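I slept badly again and woke before the alarm. The heating pipe behind the wall makes a small knock when it cools, and once I hear it I cannot stop waiting for the next one. So I got up, made tea and read more of the grammar book that Elvia Aguirre lent me. I am on page 328 and I still do not know when to write "in the end" and when "at the end". I made a list in the back of my notebook.

Today I walked to the library to return two books. The woman at the desk said "You're all set", and I stood there and waited, as I thought there was something more to set. She was kind about it. I wrote this one down too. 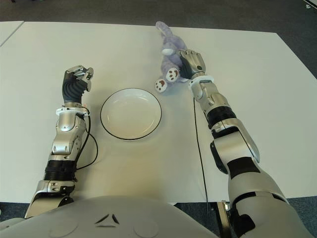 After the library I bought bread and a bag of onions, and then I had the evening class. Mr. Ashworth gave back our letters of complaint. Mine was to a shop which sold me a broken kettle. He wrote in the margin that I was too polite and that the shop would not understand I was angry. Zaid Rawashdeh had the opposite problem, and his letter was read aloud with his permission. We laughed very much, and he did too.

I have now 23 new words from this week. The ones I like best are "drizzle", "stubborn" and "leftovers". I try to use each of them with a real person before Sunday. "Stubborn" I used already, on the phone with my sister, but she does not speak English, so I think it does not count.

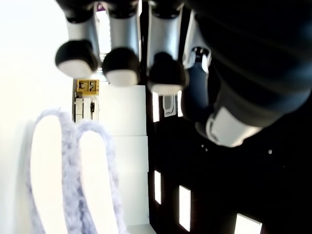
Tindall, March

Rain all day, thin and cold. I said "drizzle" to the bus driver and he answered "Sure is". I was happy with this for the whole ride – four stops past the bridge, and then I had to walk back, for I forgot to press the button.

Rizwan Saha came for supper. He has lived here seven years and he speaks fast, but he still counts money in his first language, under his breath. I do the same with the stairs. We talked about which language we are tired in. He is tired in English only. I believe I am tired in both, but in my own language I can hide it better.

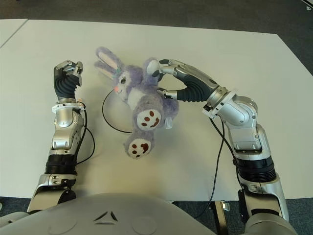
Why do I write this diary in English, when it would be easier the other way?

Because in my own language I write what I already know how to say. In English I have to stop and look for the word, and while I look I sometimes find out what I think. It is slow. A page takes me an hour, and my hand gets cold.

Rizwan read one page with my permission and corrected only the word "informations". I was a little disappointed – I wanted more red ink.

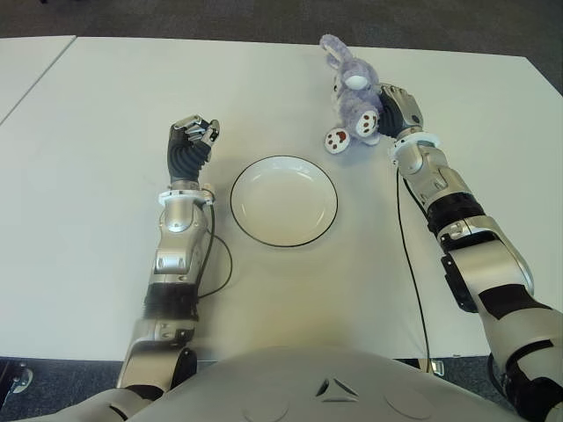
He left after nine and forgot his umbrella on the hook. I washed the pot and put the leftovers in the blue bowl, so there is the third word used, although I said it only to myself. Tomorrow I must telephone Keith Ellwood and ask to move my lesson to the later hour. I do not like the telephone. I cannot see the mouth, and people say their numbers too quickly. I have written my first sentence on a piece of paper and put it next to my keys.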